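Ticket 2000 – Fleece throw shedding on everything, lint ring on metal rim
Product: Tarnilia fleece throw, cream
Bought from: Zusico online shop
Status: Open, waiting for customer
Opened: January 1, 2026

Customer message

Hello, and a happy new year to whoever picks this up. I'm sorry to be writing on a bank holiday, please don't feel you have to answer before you've had your breakfast.

I bought one of your cream Tarnilia throws in October and I'm very fond of it. It's soft, it's the right weight for an evening on the settee, and the colour goes with everything. The trouble is the fluff. It came off on my dark trousers from the first night, which I put down to it being new, but we're well past new now and it is still at it. I've washed it 2 times, both on the gentle cycle at thirty, with ordinary liquid and a splash of softener because that's what my mother always did with blankets. If anything it was worse after the second wash.

I use it for all sorts, I should say. It goes over my knees, it goes under things I'm cleaning so they don't get scratched, and it lives folded over the end of the bed the rest of the time. Is it faulty, or am I doing something silly?

Reply from Zusico support

Happy new year to you too, and thank you for such a full description, it saves a lot of to-ing and fro-ing. A cream fleece does show its fluff more than most, and some shedding in the first few weeks is quite usual. Two months on I'd expect it to have settled. Could you try the following before we talk about a replacement?

Leave out the softener altogether. It coats the fibres and can make loose ones cling until they're rubbed off on something else.
Wash it on its own, inside a large pillowcase if you have one.
Shake it outdoors before it goes in and again when it comes out.
Dry it on the line or over an airer, away from the radiator.
Once it's dry, go over both sides with a soft clothes brush, always in the same direction.

If you can send a couple of photos as well, ideally with the label showing in one of them, I'll add them to the ticket.

Customer message

I've done as you said, all except the pillowcase, as mine are too small and it came out of the one I tried like a sausage out of its skin. I ran it through the Brevonetti on its own with no softener and dried it over the airer in the back room. It's better! I'd say there was a good deal less in the filter. It still isn't right, though – I brushed it over the table on Saturday and had to go round afterwards with a damp cloth.

Photos attached, both of the cream cloth. 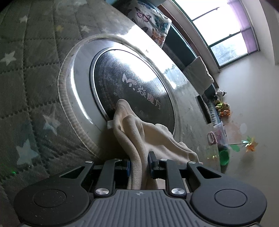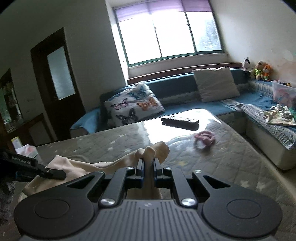 I do wonder whether the brushing is stirring it up as much as taking it off. I go gently, but I have a heavy hand and always have had. The first photo is the one with the little white label poking out, and it also shows what bothers me most, the fuzzy lint round the outer edge of the big steel rim. I can't swear that every bit of that is from the throw, but it is the sort of thing I keep finding. I've since wiped it with a barely damp cloth and will see whether it comes back. In the second you'll get a better idea of the cloth itself, bunched up in folds with a smoother pile of it off to the left. I had a look for thin patches afterwards, by the window, and couldn't find one anywhere, so it doesn't seem to be wearing out.

My neighbour has an Osei one in green and hers did the same for a month and then stopped. Should I just be patient?

Reply from Zusico support

Thank you, both photos have come through and are on the ticket. I can't make out the wording on the label from here, so if you could type out whatever is printed on it, front and back, I can check it against our list. No thin patches is good news.

I'd give it one more wash without softener and then leave the brush in the drawer for a week, as you may well be right about that. Keep it off the metal for the time being too, so that we know where any new lint is coming from. If it's still shedding after that, reply here with the order number and I'll arrange an exchange. There's no need to open a new ticket.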